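Visit report: Tarach Laundry Services, Urance
12 June 2019

Tarach washes table linen, staff clothing and towels for restaurants, guesthouses and two care homes in and near Urance. Our regional group of small laundry owners had asked to see the place since December, when word got out that a humanoid robot was being tried there on loading work. We got a morning, starting at the back gate at eight.

The company has 31 employees. Most of the volume goes through large machines in the main hall, which are loaded from slings and have been for years. There is not much new in there. The small-lot room is a different matter. It takes the orders that cannot be mixed: one resident's clothes, one kitchen's aprons, anything with a special instruction on the ticket. Those go into ordinary front-loading machines, and until last year every piece was put in by hand.

The robot is called Shi. The software that runs it comes from a company named Fimudo, which had two people on site during our visit. They answered questions but mostly let the laundry staff do the talking, and I was glad of that.

We watched it work with a shallow woven tray held between its arms. One gripper takes hold of the cloth and feeds it toward the drum while the other stays over the tray. It is slow. A person used to the job would have filled the machine and moved on to the next ticket in the time it took Shi to deal with a few pieces. The shift lead told us this before we could bring it up.
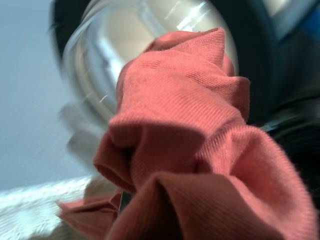
Pink knit going in at the drum opening, held from below.

What interested me more was how the room is now organized. There used to be four people on small lots, each doing everything from sorting to loading to writing up the ticket. Now two of them sort at the bench and check pockets, one does stain treatment, and one minds the loading side. They rotate every two hours. The sorters fill the trays and the robot empties them, so a mistake in sorting goes straight into the wash unless the person on the loading side spots it.

Two of the women at the bench said they liked the change because of their backs. The loading doors are low, and on a full shift you bend for every one of them. A third said she missed loading. Sorting means standing in one spot with your head down, and she used to get her walking in between machines. She has asked for a higher bench and a stool. The manager said the bench was ordered. He did not say when it would come.

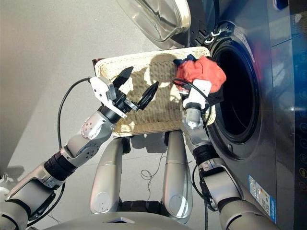
Shi at the machine with the tray up to the door and a red-orange cloth in the right gripper.

Loading orders are kept simple on purpose. A tray may hold a few different pieces, but nothing with long strings or straps, since those wind around the gripper. Aprons are therefore still loaded by hand. So are bed sheets. The ticket gets a stamp, R for robot or H for hand, and the sorter decides which. I asked whether that decision had ever been taken off the sorters and given to the software. Fimudo would like to try. The staff said they would prefer to keep it, and for now they do.

Of the last 100 trays logged before our visit, 81 went in without anyone stepping over to help. The other 19 needed a hand, usually because a piece had hung up on the lip of the drum. The person on the loading side keeps that log on a clipboard, with a short note on each one. Writing the notes was not in anybody's job before. Pay for the post went up one step in the spring, after some discussion, and the manager was open about the fact that the staff had to ask for it.
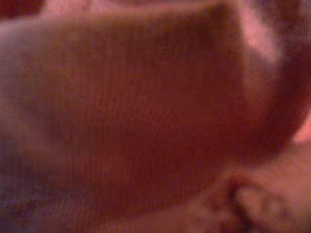
Training for the loading post takes three days, one of them spent largely at the monitor that shows the robot's camera views. New people are told to watch it alongside the machine itself and to learn when the close view is of no use to them. Up against something reddish brown, for example, the picture is just a big soft mass with a paler pink rim along the top, and there is no edge or seam in it to go by. In that case they look at the door and the tray directly. One of our group asked if it was dull work. The man on the post said the first week was not and the fourth week was, and that the rotation helps.

Nobody has been let go over the robot so far. One person retired from the small-lot room and was not replaced, and the staff brought this up themselves. The manager's position is that the room would have gone from five to four anyway. We heard both versions and I can't judge between them.

A few practical points for members thinking about something similar:

Floor space. Tarach gave up one drying rack to make room, and the carts now come in from the other side.

Noise. No complaints. The dryers next door are far louder.

Stops. There is a stop button at the bench as well as one at the machine. The bench button was added at the request of the sorters.

Cost. We were not given a figure. Tarach rents by the month and can end the arrangement with four weeks' notice.

Coffee was in the canteen afterward, and two members stayed on to see the ironing line. Their notes on the ironing line will go out with the next mailing.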